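Packing and Sorting Helpers Wanted at Bemwood
Part-time, paid, with a flexible start in December

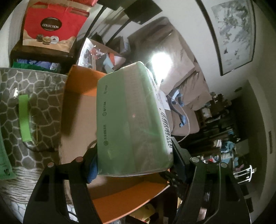
Bemwood is looking for two people to join our packing room for the winter season. We're a small household goods shop with a big back room, and we send out boxes of everyday things: tissues, wipes, craft papers, snack packets, gift wrap, little bits for kitchens and bathrooms. Every box is put together by hand from whatever the customer has picked, so no two come out quite the same, and that's a large part of why we love doing it!

If you're the kind of person who repacks the grocery bag after the cashier has already done it, we'd really like to hear from you.

About the room

The packing room is behind the shop, up two steps from the loading door. There are long tables down the middle, shelves along the walls, and fabric bins for the light, soft stuff that slides around if you try to stack it. We keep paper bags too, in all sizes, and use them again whenever they're in good shape. The shelves get rearranged twice a year, usually after a long argument about where the wrapping paper should live (this year it's by the window, and Krystyna Gajewski won).

It's bright, it's warm, and there's a radio. Whoever gets in first picks the station. There's a kettle in the corner and a decent supply of tea, and Eugeniusz brings in poppy seed cake more often than is good for any of us.

What you'll be doing

Most of a shift goes to filling boxes. You take an order sheet, pick the items from the shelves and bins, check each one against the sheet, and settle them into the box so they travel well. Flat packets go in first, soft packages fill the gaps, anything that could be crushed goes on top. You'll get a feel for it fast. After a week or so most people can look at a pile of things on the table and know which size of box to reach for.

The rest of the time is sorting. Deliveries come in mixed, and everything needs to be opened, checked for tears and leaks, and put where it belongs. A lot of our stock has labels in other languages, so we match by barcode number and by the picture on our own shelf cards. You don't need to read anything but English to do the job well.

There's also tidying, and we mean it when we say it's part of the work. Flattening cardboard, refilling the tape guns, folding paper bags, wiping down the tables at the end. We leave the room the way we'd like to find it in the morning.

On a steady day the room sends out 100 boxes. Our record is 164, set last winter with every table full and Lino Valentini taping lids until his gloves wore through. We aren't trying to beat it. A carefully packed box matters more to us than a fast one, and you won't be timed.

Hours and pay

Shifts run from 8:30 a.m. to 1 p.m. or from 1:30 p.m. to 6 p.m. We'd like each new helper to take three or four shifts a week. Mornings are mostly sorting and afternoons are mostly packing, so tell us if you have a preference and we'll do our best to go along with it.

The jobs run for 14 weeks, beginning in December. Last year both of our seasonal helpers asked to stay on and we were able to say yes to one of them. We can't promise that this time, but we'd be glad if it worked out again.

Pay is hourly and the same for everyone in the packing room, new or not. We'll give you the rate when we first speak, before you've gone to the trouble of coming in. Your training shifts are paid like any other, and so is the time spent cleaning up. You also get a staff discount in the shop from your first day.

Who we're hoping to meet

You don't need any experience. Zofia Cieślak came to us from a flower stall, and Lino used to drive a school bus. What helps is patience, an eye for small differences (two green packets can look awfully alike at five in the afternoon), and being comfortable asking when something doesn't match the sheet.

You should be able to stand for a good part of the shift, though we have tall stools at two of the tables and are happy to save you one. Most boxes are light. The heavier ones go on the cart, and we lift those in pairs.

If you need something set up differently, a lower table or a quieter spot or shorter shifts to begin with, please say so. We've moved furniture before and will happily move it again.

You need to be 18 or older and allowed to work here. Students are welcome, and so are people coming back to work after a long break. If you and a friend want to apply together, go right ahead — just send us a separate note each.

How training works

Your first two shifts are spent beside someone who knows the room. That will probably be Ksawery Walczak, who runs the packing side and wrote this ad, or Zofia if you're in the mornings. You'll start with sorting, because it's the quickest way to learn where things are. Then you'll pack some of our practice orders, and we'll open a couple of them together afterward and talk about what shifted and what stayed put. It sounds dull and everybody ends up enjoying it!

From the third shift you'll have your own table. Someone is always within shouting distance.

What to bring

Closed shoes, please, and clothes you don't mind getting cardboard dust on. We have gloves in every size and aprons with deep pockets. There are hooks for coats and a shelf for bags by the door, and a fridge for your lunch if you're staying through both shifts. Keep phones off the packing tables (one went out in an order two winters ago and took eight days to come home).

How to apply

Write us a short note with your name, the best way to reach you, and which shifts you could usually do. Add a few lines about something you like putting in order. It can be a spice drawer, a toolbox, a stamp collection, the trunk of your car. We read all of these out loud over tea, so let us know if you'd prefer we didn't.

You don't have to send a resume, but we'll read it if you do.

Hand your note in at the shop counter or drop it in the mailbox by the loading door, marked for Ksawery. You can also use the contact form on this site and choose "Packing room" from the list. We'll answer every note. If it looks like a good match, we'll invite you over for half an hour to see the room, meet whoever is on shift and pack a box with us. Come with questions, and come hungry if Eugeniusz is in.

We'll keep this page up until both places are filled.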